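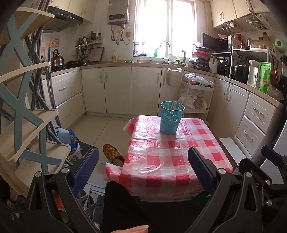

By Meijer, student missions blogger
September

How to Write a Support Letter for Your Mission Year

I put off my support letter for so long that my sending church started asking if I still wanted to go! If you're staring at a blank page too, this is how I finally got mine done before I left for Firberg.

Start by praying over your list of names. Write down everybody, even the people you feel shy about asking (my old piano teacher ended up being one of my most faithful prayer partners). I had 82 names on mine.

Next, tell them where you're going and what you'll be doing there. Keep it plain. I wrote, "I'll be teaching second grade at the mission school and helping with Sabbath worship." My first draft had a whole page about my feelings on calling, and my mom fell asleep reading it.

Then share one verse and one short story. I used Isaiah 6:8, which I know everybody uses, but it was the one I kept coming back to.

Now the scary part: the ask. Say the number. Mine was "I need to raise $349 a month," and I put it in its own paragraph so it was easy to find. Ask for prayer in the same letter, and give people 2 or 3 specific things to pray for.

Keep the whole thing under 500 words, sign every copy by hand, and tuck in a return envelope. Wait a couple of weeks and then call people. I hated this step, but most of them had just set the letter down somewhere and were so happy to hear from me!

Recent posts
Packing for a Year in Firberg
Leading Worship When You Can't Sing
What to Send in a Care Package
Coming Home Is Hard Too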